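About Tadetti

Tadetti tests whether machines can do household chores yet. Our 15 staff run trials on ordinary appliances – the Siemens unit with the black glass front is typical – and publish the failures too.

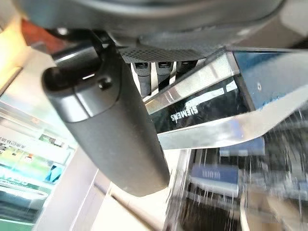
What we measure

Dish handling is the hardest of our 22 chores. A round plate has to be held by the rim at a steep tilt, close to the wires of the rack. 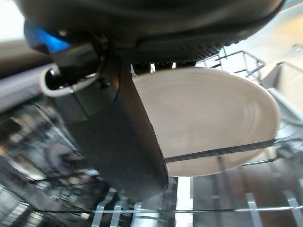 Gorken, January – Trial results are now released by chore. Unattended loading remains rated "not yet." Knut Kohlhase handles test methods; Waltraud Rothe handles requests for data.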